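Skanik Open Tower Kit for Hardware Lessons
Refurbished desktop computer, prepared for teaching and practice

Home > Training hardware > Desktop kits > Open Tower Kit

Article number: 662
Availability: in stock, ships from our workshop
Warranty: 9 months on the power supply and the motherboard, not on consumable parts

Product information

The Open Tower Kit is a full-size desktop computer which we sell without the side panel fixed on it. It is meant for schools, repair courses and people who wish to learn at home how a computer is put together. We take used office machines, clean them, check them and put back every part that a student should be able to remove. The machines are from the time when manufacturers built the case so that a technician could work in it with very few tools, and for this reason they are still the best ones for learning.

Every kit is a little different inside. The office machines come to us in lots, and in one lot the expansion cards or the drives may not be the same as in the next. What we promise is the type of case, a complete motherboard, a power supply and the drive cage. If your course needs a certain card or a certain drive, please write it in the order comment and we will look in our stock.

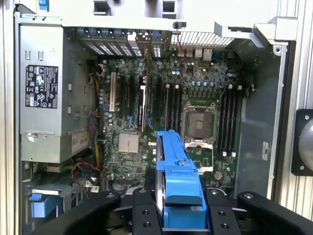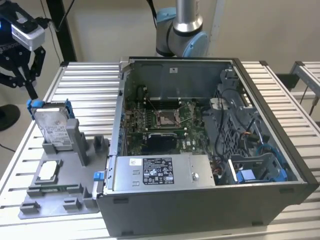
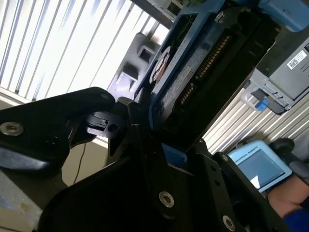

Our kits are prepared for work in the lying position, and we recommend to keep them so during the whole lesson. When a tower stands upright, a beginner must hold a part with one hand against its own weight and look for the connector with the other, and many clips are broken in this way. With the case on its side everything lies in front of the student like on a tray. We also ask teachers to begin with the blue plastic. On this Dell the clips by the expansion slots are blue, and so is the latch at the drive cage, and this makes a good first exercise: the student looks for the blue parts, touches each one and says what he thinks it holds. After this exercise the hands are more calm, and the metal parts can come next.

The second exercise is the processor socket. It is a sensitive place. With the lever and the bracket lifted, the contacts are open and must not be touched with the finger or with a cloth. We deliver the socket closed, with a protective cap. Please keep the cap in the bag it came in and put it back at the end of the lesson. Damage to the contacts is the most frequent reason for which a kit is returned to us, and this damage is not included in the warranty.

What is in the box

Desktop tower with motherboard, power supply and drive cage
Side panel, packed separately in cardboard
Processor and heatsink, in antistatic bags
2 memory modules
Data cable for the drive
Bag with spare screws and spare plastic clips
Exercise booklet in English, Garba edition

A drive is included only if you choose it in the menu. A power cord is not included, as the plug is different from country to country.

Accessories that fit

Cido antistatic mat with wrist strap. One mat is enough for one tower and leaves a free place for the small parts.
Garba screw tray with magnetic bottom.
Foton bench lamp with flexible neck. The memory slots are easier to see when the light comes from the side.

Before you use the kit

Disconnect the power cord and wait a few minutes before you put your hands in the case. The power supply is a closed unit and should stay closed. There is no exercise in the booklet where it is opened, and we do not sell spare parts for the inside of it. Read the label on the housing before you connect the machine for the first time, and be sure that it agrees with the voltage of your room.

Do not lift the tower by the drive cage. Take it with both hands under the metal chassis.

Delivery

The kits are heavy and we send them one in a box. For orders above 200 dollars the transport is free. Schools which order for a whole class receive the boxes on a pallet, and in this case we need the name of a person who can be present at the door. The workshop is closed for the second half of June, and orders from these days are sent when we are back.

Questions from customers

Can the computer be started after the exercises?
Yes, if all is assembled correctly. We test each kit before we pack it. We do not install an operating system.

Can I buy only the plastic clips?
Yes, they are sold in a small bag. Please tell us the article number of your kit, so that we send the correct form.

Do you take back old kits?
We take them back for parts and give a discount on the next order. The amount depends on the state of the motherboard.

For other questions, and for offers to schools, please write to Ghassan Salameh in the Skanik workshop through the contact form. He answers in English, Arabic and French.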